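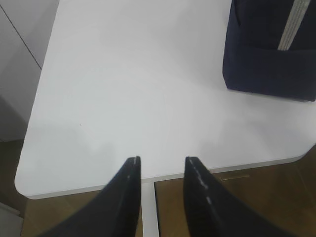

Why does the gripper stop during the zip task and report a grip it hasn't got?
The controller treats any rise in finger motor current as a hold, and bunched fabric can raise the current just as a zip pull does.

Ticket 419, Flatirska cell, zip task
Opened: Wednesday, October 23, 2024
Status: open (was closed by supplier, reopened by us)

Fault: arm halts partway through the pull and logs "hold confirmed". Seen on 2 runs. Restart clears it for a while.

Supplier reply (Zillness): update Shim to the current build and recalibrate the fingers.

Our notes: done, both. Same halt after about 3 more runs. I don't see how calibration explains a fault that goes away on a restart with nothing else changed. The release notes for Shim don't mention grip checks at all.

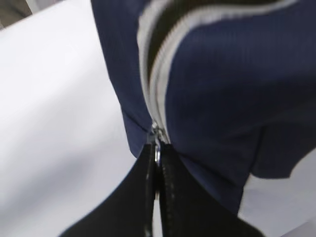

Fingers at the zip slider, navy ribbed fabric.

With the fingers in this close there is plenty of cloth near the tips, so I'd want proof that the current reading can tell cloth from metal. Ultden say their threshold is "well tested". On what, they haven't said.

Asked for: raw current logs, and the threshold value in writing. Until then the cell runs at low speed with someone at the stop button. Please don't close this again without the logs attached.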